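Bench notes: the arms at Mastbridge, four months in
2020-01-03
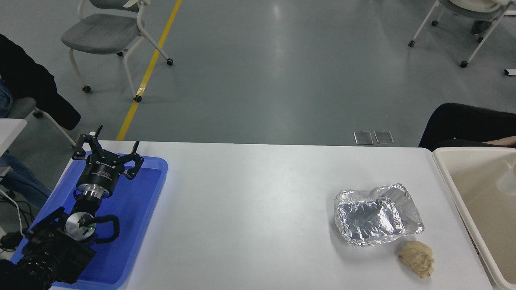 Will anyone lose their job because of the arms?

Mudard has given a written undertaking that no post on the returns floor will be cut as a result of the trial, and that holds until the end of September. What happens after that has not been decided. If it changes, staff will hear it at a floor meeting before it goes anywhere else.

That was the question handed in most often before Christmas, so it goes first. The rest of this item covers what has changed on the floor since the trial began, what has not, and what is planned for the next few months.

What the work is

Mastbridge takes back used catering packs from canteens and event kitchens. The packs come in mixed. Foil trays, paper, bread, cutlery and lids all arrive in the same sacks, and someone has to part them before the foil can be pressed and sent on. Until last September all of that was done by hand at the long tables. There are now 2 arms on the floor, both on the north side, and they take a share of the foil.

Foil was picked as the first material for a simple reason. It is light, it pays, and the edges are what cut people. The accident book for the year before the trial has more entries for foil cuts than for anything else, most of them small and most of them to the thumb and first finger.

The arms are slow at it. A practised sorter can clear a sack of foil well before an arm can, and Radymyr Hutsuliak, who leads the early shift, would like that written down plainly. A crumpled tray has no fixed shape. The gripper has to find a raised edge it can close on, and if the edge folds over it has to try again. Flat foil is worse. Lumps of bread or paper that are close to the foil in size still get picked up with it from time to time.

What has changed for people at the tables

The biggest change is where people sit. Sorting at Mastbridge used to be standing work from start to finish. Those minding an arm now have a chair, and the chairs have castors so they can be moved back when the arm is running. The seats were asked for by the sorters in the second week. They were not in the original plan.

The second change is in the tasks themselves. Minding an arm means laying out the material, watching the pick, taking away what should not be there and writing down any stop. It is lighter on the shoulders and harder on the attention. Several people have said they go home less sore but more tired in the head. Miroslava Levchenko has done both jobs on alternate weeks since the start, and her view is that four hours of minding is about as much as a person can do well. She put it this way at the November meeting:

"At the table my hands know the work and I can think about my dinner. With the arm I have to look at it all the time. I don't mind it, but I wouldn't want it all day."

Following that meeting, minding was limited to half a shift. The other half is spent on the hand tables or in packing. This has made the rota more awkward and Radymyr has had to redraw it more than once. Please check the board by the lockers each time you come in, as the copy on the canteen door is often out of date.

The third change is the noise, or the lack of it. The north side is quieter than it was. Some like this. Others miss the radio, which was moved to the south side so that minders could hear the stop tone. We are looking at whether the tone can be made louder so that the radio can come back.

Pay and grading

Minders are paid at the sorter rate plus 60 pence an hour while they are minding. There has been some confusion on payslips, where the extra showed for the whole shift in October and then vanished in November. October will not be clawed back. November's missing amounts were paid with the December wages, and if yours were not, take both slips to Marichka Kushnir in the office.

The union side has asked for minding to be made a grade of its own, with its own training record, so that someone leaving Mudard could show another employer what they had learned. The company has agreed in principle. The wording is still going back and forth. Rostyslav Didenko is dealing with it for the sorters and has a draft anyone may read.

Training

Everyone on the early and late shifts has now had the short course, which covers starting, stopping, clearing a jam and keeping hands and sleeves out of the reach of the arm while it is live. The longer course, on setting up a new pick, was run by Arne Brandes from Semeniuk, who supplied the arms and did the fitting. So far only a few people have taken it. Places were offered by length of service, and with hindsight that was a poor way to do it, as several of the longest-serving sorters did not want the course and said so only on the morning. For the next round there will be a sheet to put your name on.

Two reminders from Arne. Cables on the floor near the base of an arm are not to be moved by anyone except the person signed on to that arm, even if they are in the way of a chair. And the yellow floor lines are there to be kept to. Walking across the corner to save a few steps has been seen on every shift, including by managers.

How the trial is going by the numbers

In the best week so far, in early December, the arms picked 657 kilos of foil between them. In the worst it was under 400, when one arm stood idle for most of the time waiting for a part. The hand tables did far more than that in both weeks. Foil cuts are down, though there are fewer people handling foil at any one time, so it would be wrong to give the arms all the credit. The thicker gloves brought in over the summer have also helped.

Stops are still too frequent. The common cause is foil stuck to something else, usually by old food. Sorters pull these apart without thinking. The arm lifts the whole lot, drops it in the wrong bin or stops. For now the material is checked by hand before it is laid out, and this takes up a good part of the time the arm was meant to save. Semeniuk has been told.

What comes next

No more arms will be ordered before the trial ends. There was talk of a third for lids, and it has been put off.

The software that records the stops, Hilent, is to be changed so that minders can pick a reason from a short list and stop writing it out in full. The list was drawn up by the late shift and has been sent over. Until the new version is in, please go on writing the reason in your own words. "Stopped" on its own is no use to anyone trying to put it right.

Hilent records stops by arm and by time. It does not record who was minding. A few people had heard otherwise, and Marichka has now got this confirmed in writing and pinned it up next to the rota. If that were ever to change, it would have to be agreed with the sorters first.

The next floor meeting will be held in the canteen at shift change so that both shifts can come. Items so far are the half-shift limit, the radio, the wording of the new grade, and whether people with bad wrists should be given first choice of minding. This last one was raised by the late shift and there are strong feelings on both sides. Anyone who would sooner not speak in front of the room can give a note to Rostyslav or leave it in the box.

Gloves in the small size have run out again. More are on order — use the medium with a liner until they come.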